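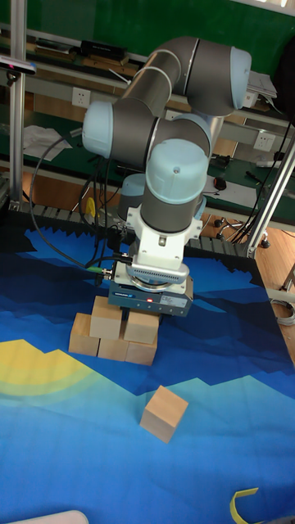 The blue printed mat on the work surface.

Search this notebook Go

20 September 2026
Posted by Benedita Tavares

Madder bath, second try on the Peltden wool. The first skeins came out more brick than red and I think I let the pot get too hot. Kept it lower today and checked the thermometer every few minutes.

Mordant was alum, same as before, left overnight. Weighed out 304 g dry fiber and tied it loosely in four places. The old ties were too tight and left pale rings, so Vitória retied everything with cotton string before it went in.

Bath held for 90 minutes, then heat off and lid on. Took a small sample out at the halfway mark and it was already closer to what we want — less orange, a bit flat in daylight. The flatness may be the water. We used tap again. I would like to run one skein in rainwater if the barrel fills up.

The Lilora cloth scraps went into the leftover bath with no mordant, mostly out of curiosity. Pale peach. Not much use, but I cut a strip and stapled it to the sample card anyway.

Recipe is filed under 717 in the card box. The old 717 was the walnut one Vitória crossed out in the spring, so ignore any penciled notes on the back of that card.

To do:
— Wash test on both skeins, plain soap, lukewarm
— Tape one sample in the south window and leave the other in the drawer
— Ask Holovko if the ground root is from the same lot as last time; it looked coarser
— Order more alum before October

The strainer has a split seam and lets grit through. Used a doubled piece of muslin instead. It was slow but the bath was clean.

Skeins are still in the pot. I will rinse tomorrow morning.

Back to top | Contact | © Turkitby Dye Workshop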